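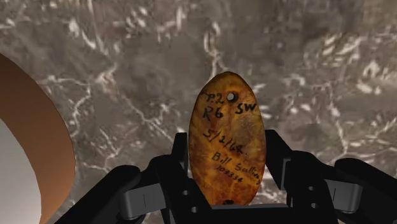 How high is the seat of the Casberg Stiltside stool?

The seat is 661 mm from the floor, measured at the front edge. The total height with the small backrest is 773 mm. The stool is sold in one height only, so please measure your counter before you order.

Casberg Stiltside counter stool, review after seven months
15/10/2020

I bought two of these stools in March, in the Huerta store in Ponholm, after a long search. We eat breakfast at the kitchen counter and I also do my paperwork there in the evening. Our old stools had no back, and after one hour on them I always stood up like an old man. I wanted a stool with some support, but I did not want a real chair on long legs that blocks the kitchen. The Stiltside is between these two. I am writing this review in English because I found almost nothing about this stool in any language when I was choosing.

What you get

The box is flat and quite heavy. Inside are the seat, the four legs, the footrest, the backrest on its metal bracket, and a paper bag with bolts. There is also a hex key, but it is a soft one and its corners got round on the second stool. If you have your own key, use it from the beginning.

The legs and the seat are beech. You can order it in natural oil or in black lacquer, and mine are oiled. The oil smelled strong for the first week. I put the stools on the balcony during the day and this helped.

Assembly

The instructions have drawings only, no words. Most of them are clear. Drawing 5 is not clear. It shows the footrest already in its place, but it does not show which side must look to the front. The footrest has one flat side and one rounded side, and I put the flat side up, as this seemed logical to me. It was wrong. With the flat side up, the edge presses in the arch of your foot. I had to take off two legs again to turn it. With the second stool I knew this, and the work went much faster.

Do not tighten the bolts completely until the stool is standing on its legs on a flat floor. I did it lying on its side, and one leg did not touch the tiles. After I loosened everything, pressed on the seat, and tightened again, the stool stood well.

Sitting on it

The seat is a little hollow in the middle and rounded at the front, so it does not cut under the legs. It has no cushion. For breakfast this is fine. For a long evening with bills and tax letters I now use a thin wool pad, which I tie to the bracket.

The backrest is low. It supports only the lowest part of the back, and in the store I was not sure that this is enough. At home I changed my mind. I do not lean on it with my full weight, but it reminds me to sit correctly, and I get up from the stool without pain. A tall friend who visited us did not like it at all. He said that it was like a hand on his belt. I think tall people should try it first.

The footrest is at a good height for me, but it is the weak point of the oiled version. Shoes have already taken the oil off in the middle, and the wood is gray there. I sanded it lightly and oiled it again in the summer. This took one evening, together with drying. The black one will probably show scratches instead, but I cannot say this from my own experience.
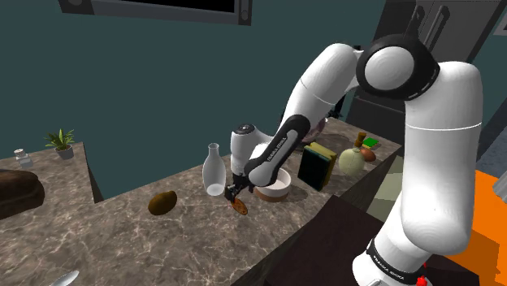
Does the stool become loose after some time?

Mine did, at the two front bolts. I heard a small creak after some weeks, tightened these two bolts a quarter turn, and it went away. It came back once more in the summer and I did the same thing. Since then it is quiet. In my opinion this is normal for wood in the first year, and I would not send the stool back for it. But keep the hex key in a kitchen drawer, not in the cellar.

The floor and the noise

Under the legs are small felt pads, already glued. They are thin, and two of them moved out of place in the first month, leaving a line of glue on the tiles. I removed all of them and used pads which have a nail in the center. Now the stools slide without noise. For this price I would expect that the maker puts better pads.

The stool is stable when you climb on it from the side. From the front it is less good, as the legs are not very wide apart in this direction. Small children who pull themselves up on the seat can tip it. Our nephew tried and I caught it in time. Casberg writes nothing about children on the box or in the instructions, and I think they should.

Cleaning

A damp cloth is enough for the seat. Coffee leaves a ring if it stays overnight, but milk and oil do not. The place that collects dirt is the gap between the backrest and the bracket. Crumbs go in there - I do not know how, since nobody eats behind his own back - and they must come out with a toothpick or an old toothbrush.

Price and service

I paid 36 euros less for the pair than the price on the Casberg site, only because the store had a display discount on the oiled version. The people at Huerta were friendly and allowed me to sit on the display stool for as long as I wanted. When I came home, one bolt was missing from the second bag. I wrote to Casberg directly, and after nine days I received an envelope with four bolts, without any letter. A missing bolt is not a tragedy, but for nine days I had a stool in pieces in the hallway.

I also asked them if the seat can be bought separately in case it breaks. They answered that the legs and the footrest are available, but the seat is not. I find this strange, as the seat is the part that gets the coffee.

Would I buy it again?

I would, in the same color and with my own felt pads from the first day. The back support is the reason. If you sit at the counter only to drink something quickly, a simple stool without a back will cost you less and you can push it completely under the counter. The Stiltside does not go completely under mine. The backrest touches the edge and stays outside, and by now there is a small mark on the wood at this place. I have put a strip of clear tape over it, and I change the tape when it gets dirty.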